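Steltberg 200 folding kitchen trolley 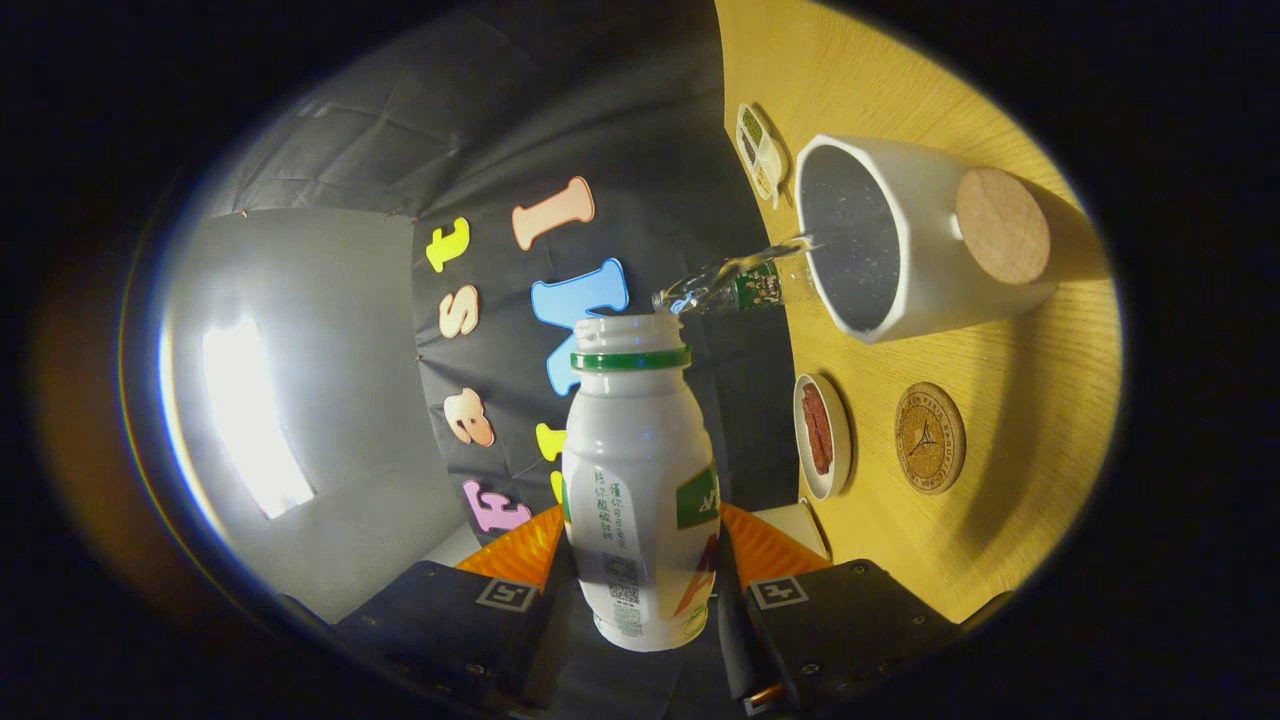 White drink bottle with a green neck band and green Chinese print.

I bought the Steltberg in November to get the bottles and jars off our worktop. The kitchen is narrow, so it had to fold flat and go behind the door. It does both.

Putting it together took an evening. The instructions are clear enough until step 9, where the drawing shows the shelf clips upside down. Follow the words instead.

There are three shelves. The top two have a raised lip that stops things sliding off when you push it over the threshold. The bottom one has no lip – a poor choice, as that's where the heavy stuff goes. Tall bottles only fit on the top shelf.

The wheels are good on tiles and stiff on carpet. Two of them lock. The finish wipes clean, though the handle already has a small chip near the hinge.

I had the Gromthorpe before this. It was cheaper and held more, but it wobbled and the hinge went within a year. I'd buy the Steltberg again if they put a lip on that bottom shelf. Four stars.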